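Unit 6: Good practice for cloth handling with two arms

Keep feet and bags clear of the cell before power is switched on. One person holds the stop button and does no other job.
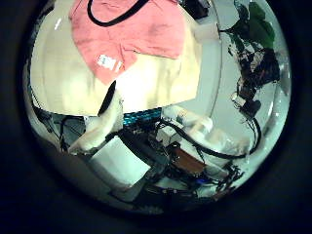 Log each run in the Orkia sheet before the next one starts. The limit is up to 40 runs per session.

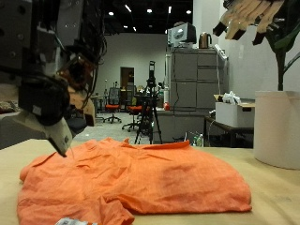 Reading time: 6 minutes

Lay the garment flat and check the reach of both arms at low speed.

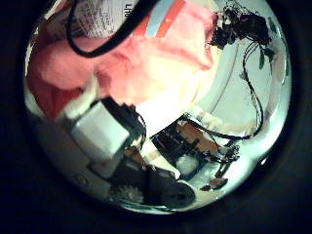 Cable checks come first under the Trodwood rules. Thin wires that hang down towards a circuit board, as they do by the gripper, must not catch on cloth - tie them back at the Monday check.

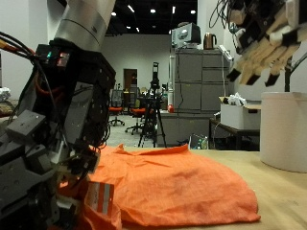

Contact force is set per fabric. With fingers pressing into a wrinkled orange cloth on a wooden table, use the lowest setting and raise it one step at a time.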